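Print this page | E-mail this page

Stuster Course in Robot Learning
Handout 7: Collecting demonstrations for two-arm tasks

In the last handout we looked at how a policy is trained when the data is already there. Today we go one step back and ask how the data is made. Many students find this part less interesting than the network, but in the Jutik experiments it decided more of the final result than any change in the model.

1. Why flowers

Most tasks in the first half of the course used hard objects with a known shape. A block does not change when you hold it. A rose is different in several ways. The stem is long and thin, so a small turn of the wrist moves the far end by a large distance. The head is soft and can be damaged without any clear signal in the joint torques. Leaves come off, and they remain in the workspace as objects the policy was not asked to care about.

For this reason we use flowers as our main case for what is called contact with low force. The task is to move a rose from a tray to the wrapping area and leave it in a useful pose for the other arm.

2. Where to grasp

There are two choices. The operator can take the stem in the middle, where the mass is better balanced, or close to the head. With the middle grasp the flower is easier to lift, but the direction of the head is poorly controlled. With the grasp near the head we control the direction of the flower well, and the free end of the stem becomes the problem, for it can touch the tray or the table before the hand arrives. 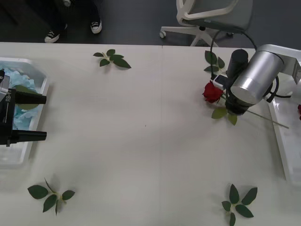 In our data set both grasps were allowed at first. This was a mistake. The two groups of demonstrations were each good, but a simple behavior cloning policy averages them, and it closed the fingers at a place between the two where no operator had ever closed them. After we gave the operators one written rule (grasp near the head, approach from above), the same policy with the same number of episodes became much more stable. Please compare with the section on multimodal actions in Handout 3.

3. How many episodes

The first Jutik set has 106 episodes with one fixed grasp rule. The larger set has 1,000 episodes, and it includes the early ones with mixed grasps. On our test the policy from the small set was better at the pick and worse at the placing. Our explanation is that placing needs variety in the goal position, and the small set has little of it. We did not test this explanation separately, so you should treat it as a guess.

A full episode takes around 3 minutes when the operator has experience. Beginners are slower and they also make more pauses. Pauses are harmful for training: the policy learns that doing nothing is a correct action in that state. We remove them with the Brodotar filter, which cuts any part where both arms stay below a velocity limit. If only one arm is still, the part is kept, as waiting for the other arm belongs to the task.

4. Distractors

Decide before the recording if loose leaves stay on the table or not, and write it in the log. Both are acceptable. A set where the table is always clean will give a policy that is easily confused later.

5. Exercise

Take the small set and plot the gripper opening over time for both arms. Mark the moment of the grasp. Then apply the Brodotar filter with two different limits and describe what is lost. Hand in one page, with plots.

Share (7) | Comments (3)
Back to top
© Stuster course office. Contact us for use of this material.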